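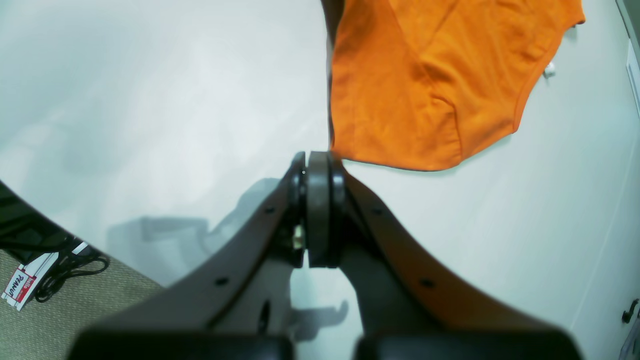
Page last changed: July 7, 2020

Open day at the Brernow laundry and mending rooms, notes typed up fast before I forget the lot. Got there late, bus trouble. Missed the welcome talk. Tea still hot though.

Homa Babaei took our group round. 14 of us, a squeeze in the corridor. She's been at Brernow 10 years, started on sheets, moved over to clothes, would not go back. Sheets are dull she says. Clothes have opinions.

First stop the sorting bay. Everything by colour, then by weight. Bags in from Polat on one side, Serkura on the other, never mixed (there was a row over this in April, we didn't get the details, I did ask). Noisy. Smell of starch and warm dust. Labels get read before anything else happens, and if there isn't one it goes in a tray for Nurhan Değirmenci to judge by feel.

Then the folding room, much quieter, my favourite bit. Light blue worktop, good light. Homa's rule: find the hem first. Smooth from the middle outwards, dont tug at the corners. Cotton remembers a bad crease she says, and you'll be ironing it twice. 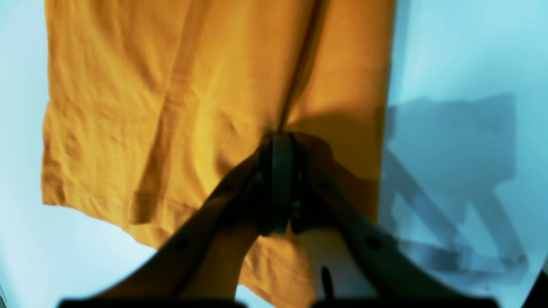 Mustard-orange cloth on the pale blue top, creases still in.

We all had a go after. Harder than it looks. My sleeves came out different lengths, somebody else's shirt ended up more of a parcel. Good folder does a shirt in 3 moves, I lost count of mine. Picked up one useful thing, which is to sort out the neck before the sleeves. Will try it at home. Probably for a week.

Shop by the exit, mending kits and wool soap. Card only, take note. Toilets upstairs, no lift that I could see.
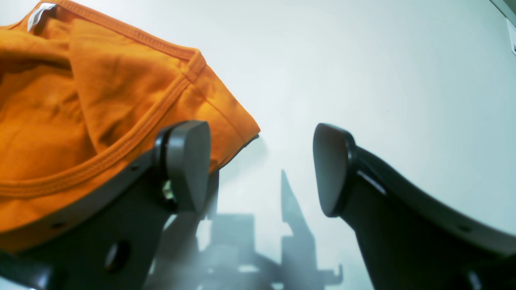 Orange cloth, white tag

Smaller place, 31 steps up from the street, worth the climb. More on stitching here, less on folding. We were shown how to look at a hem band, run a thumb along the rows, feel for the spot where two bands meet. Thickest bit of any garment and the last to dry. Orange piece with a little white tag, nice neat stitching on it. Wanted longer with the menders but they close for lunch. Book ahead, and wear flat shoes for teh stairs.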